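Garage and Workshop Forum > Storage and Racking > Blue paint on used rack beams, touch up or strip?

Started 26 January 2023

merkwood_shop
Posts: 457

I picked up a used rack from a parts warehouse that was closing. Two uprights, six beams, all blue. The seller said it was Strazds but there is no plate on it, so I can't swear to that. The steel is straight and the connectors lock in fine. The paint is the problem. Two of the beams have scrapes down to bare metal on the front face and there is surface rust starting in the scrapes.

My garage is not heated and it gets damp from fall on. I want to stop the rust before I load anything. Options as I see them are sand and touch up the bad spots, or strip everything and have it powder coated. The coating shop quoted me more than I paid for the rack. What would you do?

tallpine80
Posts: 1547

Touch up. It's a garage rack. Wire brush, wipe down with mineral spirits, rust primer on the bare spots, then enamel. I did ten beams that way and they are fine after four winters. You won't match the blue exactly. I used Ketico machine enamel in the closest blue they had and it came out a bit darker than the old paint. From the door I can't tell.

gritbox
Posts: 80

I disagree with skipping the strip. If there is rust showing in the scrapes there is probably some creeping under the edges of the old paint too. You paint over that and it lifts in two years. At least take the two bad beams to bare metal. A flap disc does one beam in an evening.

tallpine80

A flap disc will also thin the steel if you lean on it, and it rounds over the corners at the connectors. I would not put a grinder on a load beam at all. Chemical stripper if you have to.

gritbox

If you are leaning on it hard enough to thin a rack beam you have a different problem. But fine, use a stripper. My point is don't paint over rust.

merkwood_shop

OK. I pulled the two bad beams off last night and scraped at the edges with a putty knife. On one the paint is tight right up to the scratch. On the other it flaked back maybe an inch. So I may strip that one and touch up the other.

Second question. The underside. Do I need to do anything there? It looks all right but it's hard to see with the beams up.

eleck_rd_garage
Posts: 212

Do the underside before it goes back together. Water sits there. On mine the damp condensed on the bottom of the beam and ran along to the ends, and the ends are where I got rust. The front faces never had a problem.

Also if you plan to hang anything under the beams, drill and paint the holes now.

merkwood_shop

Hadn't planned on hanging anything. What do you have under yours? 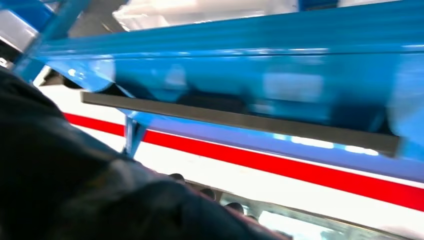
eleck_rd_garage

Undersides are where I would spend the time, and I say that after doing the fronts first and regretting it. A glossy enamel wipes clean and you can spot a chip early. It does throw a lot of glare under overhead lights, and you get those white reflections all along the beam, so go satin if that bothers you. The flat gray strip running along under the blue is the kind of thing to think about. Anywhere there is a narrow gap between a strip and a beam, dirt gets in and holds moisture. Take the strip down, paint behind it, let it cure for a week and put it back.

tallpine80

Agree on the gap. I run a thin bead of sealant along the top edge of anything I fasten to a beam.

gritbox

I wouldn't seal it. If water gets in from the end it can't get out. Leave the gap open and blow it out with air once in a while.

tallpine80

Mine has been sealed since the day I put it up and there is no rust on it.

gritbox

How do you know? It's sealed.

tallpine80

I had one strip off in June to move it. Clean behind it.

eleck_rd_garage

Either works if the paint underneath is good. The gloss question matters more to me, because I work right under the lights. If I did it over I'd go satin on the beams and leave the uprights as they are.

merkwood_shop

Satin it is. Does Ketico make their blue in satin? The store here only stocks gloss.

tallpine80

They do in quarts, not in spray. Merkitz also has a satin blue but it is lighter. Brush on two thin coats and keep it off the connector hooks – paint buildup there will keep them from seating all the way.

merkwood_shop

Good point about the hooks, I would have painted right over them. I'll mask them. Stripper goes on the bad beam this weekend if it stays above 50 in the garage. Will post back when the first coat is on.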